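Chore automation

Chore automation is the business of getting machines to do the dull jobs people do by hand, at home or on the shop floor. I've kept this entry going since April, and the question I get most is whether they can do it yet. My answer is still sort of, in places!

The word covers a lot. A dishwasher counts in my book, and so does the Prastine, a folding machine from Thakur that managed 127 towels in its Lirnisden trial (flat ones, mind – fitted sheets went back to the humans).
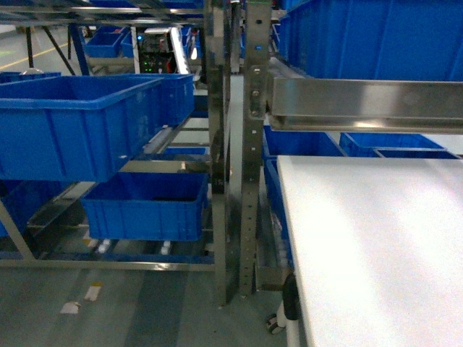 Picking and restocking is where I'd put my money first. The Pimville trials ran for 11 weeks on parts handling, and the steady bits went well: same box, same spot, same height. Racks help a great deal, and a slanted roller rail like the one under the big blue bin is clever stuff with no brain at all, as gravity does the pushing. Then you get a scrap of paper on the floor, or a bin sitting at a tilt, and a person sorts that without thinking while a machine may need a whole new routine.

Homes are harder again. Of the four chores tried at Lirnisden – towels, dishes, bins and bed-making – only towels ran without a helper close by. I'd love to be proved wrong about the beds, and I'll update this entry when the next results come in.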